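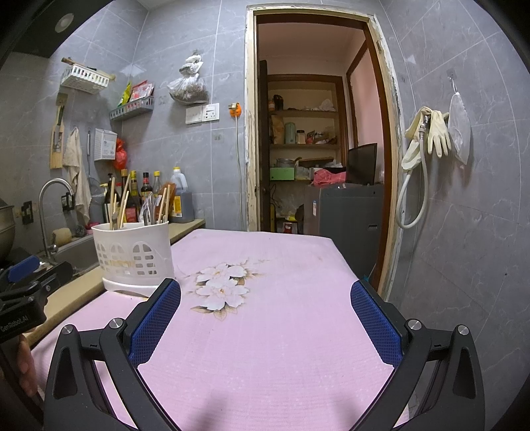
A gripper over the kitchen table, jaws open. The second one, partly in frame at far left, carries the GenRobot.AI lettering.

Kitchen Sessions, April 2024

This page goes with the household part of the Custumine project, where we show a robot how to do small jobs by doing them ourselves with hand-held grippers. There is no robot arm at this stage. A person holds a gripper in each hand, does the task, and the recording of the motion is what the robot side trains on later. We worked in 14 homes and came away with 1,424 recordings, of which 904 were good enough to keep. The rest were dropped for slips, bad lighting or a task that was left half done.

The homes were lived in and we asked people to leave things where they normally keep them. In the kitchen at the top of the page, the utensil holder on the table has wooden chopsticks and metal utensils standing in it together, and the sauce bottles are at the back corner of the counter by the wall.

Notes on the work

Jaws. The inner faces have blue pads with a fine grid texture. Every recording starts with the jaws open and ends with them open. If you begin half closed, the software has to guess where zero is and it usually guesses wrong.

Chopsticks. Our most repeated kitchen task, with 147 kept recordings. Take one from the holder, lay it on the table, let go, back off. Beginners close too early and knock the holder. Come down from above and slow down over the last few inches.

Cloth. The tablecloth here is pink with a printed spray of large white flowers on the left side. Cloth moves if you press on it, so we ask people to set things down lightly and not drag them. A dragged chopstick pulls the cloth along and the next try starts from a different place.

Two hands. One gripper holds, the other works. People who are strongly right-handed tend to forget the left one and let it drift out of view. We tell them to rest it near the table between moves.

Remote control. At the Derkow workshop we also tried driving an arm from a desk for the same jobs. It was slower, with up to four tries for each clean pickup, but the arm's own limits are in the data from the start. We will run both methods again in November.

Thanks to the Tustine office for storing the files, and to the families who let us stand around in their kitchens.

Comments

macdonald_bench
Do you wipe the pads between homes? Ours got slick after a few days of kitchen work and the grip went off.

Custumine page editor
Yes, damp cloth, then let them dry fully. We also swap them when the grid starts to wear down.

plumtree44
Tried something like this with metal spoons. They turn in the jaws if you take them near the end. Did you grab in the middle?

Custumine page editor
A bit above the middle. Spoons are still our worst item.

rk_tooling
Would like to see the sink tasks too if you have them.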